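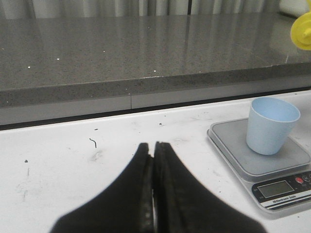 Cell 3 - fingers not closing square

esov_tech
Ridged pads on our gripper keep a sliver of light at the seam when shut. Cup weighing drifts after 2,000 cycles. Re-zero or change pads?

Pustham
Change them. We swap every 500 and wipe the table on Friday.

trodano
500 is wasteful. Clean the ridges, re-home the fingers, then check closed width. Ours are well past 2,000.

Pustham
Depends on the load - ours lift 36 g cups all shift.

esov_tech
Re-homed, no change. Pads on order from Cisternas.

trodano
Check the scale's level as well. Drift may not be the gripper.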